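Section 6 - Mounting and Stocking the Wall Station

This section applies to the Musska wall station in the 2-door version. The 1-door version has a different back plate and is covered in its own leaflet.

Read the whole section before drilling. Wounds that need stitches are outside the scope of the station and its contents.

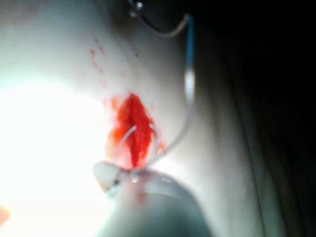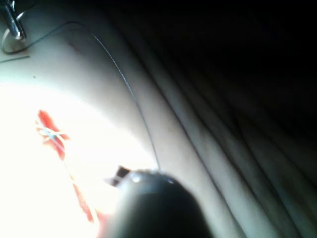 First picture: suture needle in a red wound on a synthetic skin pad. Second picture: a very thin, dark thread.

6.1 Choosing the location

The station must be reachable from the work area without passing through a locked door. Keep it away from radiators, steam outlets and direct sun. Eyewash bottles and adhesive dressings both have a storage limit printed on the pack, and the lower of the two limits applies to the whole station.

Leave at least 100 mm clear on each side so that the doors open fully. If the station goes next to a Petrenko eyewash unit, mount the station on the side away from the drain hose.

Note: Hollow walls need the anchor set Unach W, ordered separately. The screws in the carton are for brick and concrete only.

6.2 Fixing the back plate

1. Hold the back plate against the wall with the arrow pointing up.
2. Level the plate and mark the four outer holes. The two center holes are for the cable version and stay empty.
3. Remove the plate and drill to the depth shown on the template.
4. Clear the dust from the holes and insert the plugs flush with the wall.
5. Screw the plate on. Tighten the upper screws first, then the lower ones.
6. Pull down firmly on the lower lip. The plate must not move.

CAUTION: Check for pipes and electrical lines before drilling. Do not hang the cabinet on a plate that has shifted in step 6. Fill the holes and choose a new position.

6.3 Hanging the cabinet

1. Take all trays out of the cabinet.
2. Lift the cabinet above the plate and lower it until both hooks seat. A click is heard from each hook.
3. Turn the locking cam at the bottom a quarter turn clockwise.
4. Refit the trays, starting with the lowest. The tray with the divider goes at the top.

The full refill pack holds 164 items. With everything loaded, the doors should still close without pressure. If they do not, check that the burn dressings are lying flat - they are the usual cause.

6.4 Stocking order

Top tray: gloves, face shield, shears, tweezers.
Middle tray: adhesive dressings, wound pads, tape.
Bottom tray: bandages, burn dressings, foil blanket, triangular slings.
Left door: eyewash bottles, upright, caps outward.
Right door: contents card and accident book.

Items not on the contents card should not be stored in the station. This includes tablets, creams and personal medicines.

Note: Flindov refill packs made before the tray change have the tape packed with the bandages. Move it to the middle tray.

6.5 Seal and first inspection

1. Compare the contents with the card and initial each line.
2. Write the earliest expiry month in the box on the card, for example April.
3. Close both doors and fit the numbered seal through the latch.
4. Copy the seal number into the inspection record.

A broken seal means the station has been opened and must be checked against the card, even if nothing seems to be missing. Spare seals are in the envelope behind the accident book.

Section revised by Vernon Pelletier, technical documentation. For replacement doors and cams see Section 9.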